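4.2 What the purchase plan leaves out

The three proposals we reviewed all start from the same number, the price of the hardware. Clerkiseo quotes for a complete arm with tooling. Urnier quotes for hand-held grippers only and assumes the buyer already has a place to use them. Ernivier quotes a monthly rate that covers both, plus replacement parts up to a limit that is set in an appendix and, by our reading, can be changed by the vendor. A lab manager who puts these side by side in a spreadsheet will see one cheap option and two expensive ones. We do not think that ranking holds up.

Our doubt comes from the way each plan treats the workplace itself. Tables, lighting, and floor space show up as "existing facilities" and are given a cost of zero. Tóth made the same assumption in the first budget for the Dauda lab, and it lasted until December, when the lab had to pay for 2 work surfaces and new light fittings out of money set aside for spare fingers. Nothing had broken. The recordings made on the old surfaces were simply harder to use than the plan had allowed for, and the plan had no line from which to fix that. 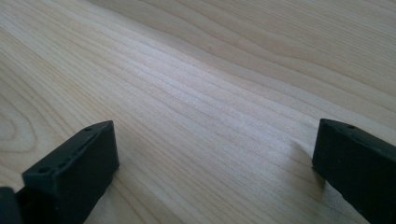 Figure 4. Hand-held gripper over a bare wooden work surface, seen from the tool.

Surface finish is a budget item, and we would move it out of the facilities heading altogether. Vendors tend to answer this point by saying that their software copes with any table. We asked all three for test results to back that up and received a brochure from one of them. In Figure 4 a bright band of reflected light runs across the middle of the wood, and inside it the grain looks paler and more washed out than it does in the foreground. Whether that matters for a given task is an open question. Our complaint is that no proposal sets aside any money to find out, and that the cost of a matte cover or a different lamp is small next to the cost of repeating a month of work.

Wear parts raise a similar problem. The fingers are the part of the tool most likely to be changed during a project, either from damage or from a change in task, and the plans price them as if a single set would last the full term. Escobar, who kept the purchase records at Dauda, argues that a buyer should order 4 sets at the start and treat them as consumables. We are less sure. Buying early locks the lab into one finger shape before anyone knows which shape the work needs, and unused sets have no resale value that we could establish. A reserved sum, released when the first task is settled, seems safer to us - though it does ask a finance office to hold money against a need that cannot yet be described.

Staff time is the last gap. The Urnier plan looks cheap mainly for the reason that hand-held tools need a hand, and the hand is not in the quote. Once operator hours are entered at the lab's own pay rates, the difference between Urnier and Ernivier shrinks, and in 2 of the 3 cases we worked through it changes sign. The Clerkiseo arm does better here on paper, but its plan counts no hours for setup or for the days when the arm stands idle waiting for a technician. We tried to estimate those hours from the Dauda log and gave up - the entries are too patchy to support a figure, and we would rather leave the cell blank than fill it with a guess. Section 4.3 takes up the lease terms.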